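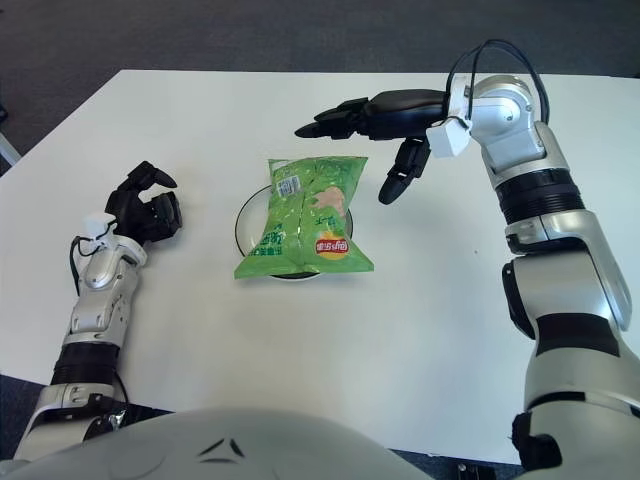 # 零食上桌:袋装薯片该怎么摆(小组课程报告)

先说我们组为什么选这个题目。一月份选题的时候,别的组都在做收纳柜、做宿舍照明,听起来都很正经,我们组开会开到一半,Charmaine Matlala 拆了一包薯片,往桌上一扔,大家伸手去拿,袋子一歪,渣子撒了一桌。然后我就说,要不我们就研究这个吧!老师居然同意了,只加了一句:要写清楚方法。好,那我就写清楚方法。

## 我们想弄明白什么

问题很小:聚会或者开会的时候,袋装零食直接放桌上、放在盘子上、还是倒进碗里,哪种大家用着最舒服?这里的“舒服”包括好不好拿、桌子好不好擦,还有看着像不像样(这一项很主观,我承认)。

## 材料

桌子用的是白色台面的那张,放在铺深灰色地毯的活动室里。选白的是 Thu Hà 的主意,渣子掉上去看得清楚一点……其实薯片渣在白桌子上也没那么好认,得侧着光看。地毯才是真麻烦,掉下去基本就找不着了,后面还会说到。

盘子是透明玻璃的,边上有一圈细细的深色边。薯片用的是乐事,绿色那种包装,连袋子整个放在盘子上。我一开始觉得这样摆挺傻的,袋子比盘子还占地方,左边和靠近自己这边都探出去了,盘子只露出弯弯的一点边。可是摆好退两步看,又觉得还行,绿袋子配白桌子挺清爽的。

碗是从 Lotik 借的,那是我们学校旁边的小茶室,老板娘很爽快,就是叮嘱我们洗干净再还。

## 过程

一共做了 6 次,每次来 5 个同学,坐下聊天 14 分钟,想吃就吃,不提醒。结束以后填一张小表,再由我和 Thu Hà 收拾桌子,记下擦桌子要擦几遍。表格模板是从 Zollach 的课程资料里改的,原来的问题太长,大家懒得填,我们删掉了一半。

三种摆法各做两次。袋子放盘子上的那两次,开袋方式不一样:一次从顶上撕开,一次沿着背面的缝拆开摊平。后来发现这样其实算两种摆法了,混在一起写不太严谨,老师看到请手下留情,我在讨论里会再提。

## 结果

直接放桌上的最乱,这个没悬念。大家拿着袋子传来传去,放下的时候袋口朝哪边全凭运气。

放盘子上从顶上撕开的,渣子还是会掉,主要掉在袋子探出盘子的那一侧。盘子接住的没有我想的多,我本来以为它能像托盘一样管用。不过有个意外的好处:大家会自觉把袋子放回盘子上,桌面上有个“该放这儿”的位置,传完就回来了。问卷里好几个人都写了这一点。

摊平的那次最受欢迎,手不用往袋子里掏,也不蹭一手油。缺点是吃不完没法封口,剩下的第二天就软了(我亲自吃的,可以作证)。

倒进碗里最整齐,擦桌子一遍就够。可是有人在表上写“像在饭店,不好意思多拿”,我看了笑半天。

## 讨论

盘子的尺寸明显选小了。要是换个大一圈的,能把整个袋子装下,结果可能就不一样。Poletti 那边有一款大号的浅盘,我们去问过价,一只 80 块,组里经费不够,只好作罢。

地毯的问题我们设计的时候完全没考虑。只数了擦桌子的遍数,没算吸地毯的时间,而每次收拾的时候最费劲的恰恰是地上。下次应该换到硬地面的房间,或者至少在桌子下面铺块布。

还有,鼓鼓的袋子没拆的时候放在盘子上不太稳,桌子一碰就会晃。Charmaine 建议先轻轻捏一下让它贴住盘面,我试了,有点用,捏太狠薯片会碎。

## 分工

我写报告和收拾桌子,Thu Hà 做表格和统计,Charmaine 负责采购。碗已经洗好还回去了,问卷原件放在 Layug 那间小教室的抽屉里,要看的同学找我拿钥匙。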